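Bramon Board Set for School Robot Clubs

Last updated: August

The Bramon set is a practice task for clubs which already have a robot arm, or two arms. It was made for the Wallham student project and is now sold by Lalalon to other clubs. In the set you find a white board, dark green blocks and a red rod. The arms are not included.

The usual exercise is to hold the rod between the two fingers and bring it past the blocks without touching them. Beginners should start slowly, with the rod nearly upright.
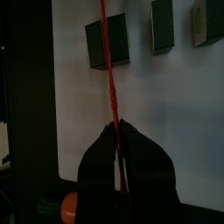
What your club needs

A dark table top is best, as the white board is then easy to find for the cameras. Keep the board near the front edge. Other objects, such as a bowl, a cup or a box, can stay in a row behind it for the Bako exercises, which are sold separately.

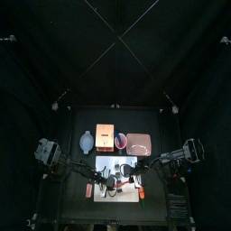 Text by the Lalalon workshop team

We recommend the set for groups of up to 7 students, with two at the controls and the others changing places after each try. One round takes around 2 minutes. Some block ends are pale and have a small coloured mark, green or reddish-orange, so the students can agree which block comes next.
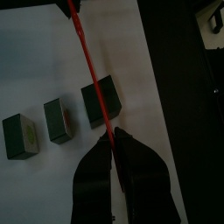

Please let the students turn the blocks between rounds, so the marks do not always face the same way. Spare rods are sold in packs of 2. The order number for the complete set is 208.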